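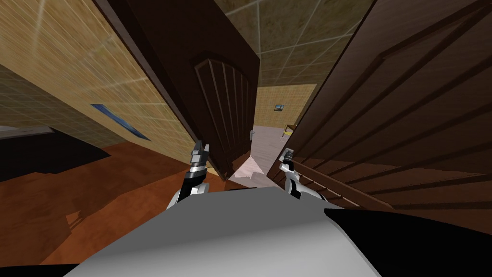

Step 4: Run the double-door task in Sestine

Load the Halliday two-arm model and pick the double-door room from the scene list. Both doors should be open, with one gripper near the base of each.

1. Set the arm speed to 16 percent for the first run.
2. Move one arm at a time. The right gripper starts close to its door, so back it off first.
3. Drive forward slowly — the base is wide.
4. Save the run before you change rooms.

The trial license covers 8 rooms. The full Sevgate pack has 62 and uses the same controls.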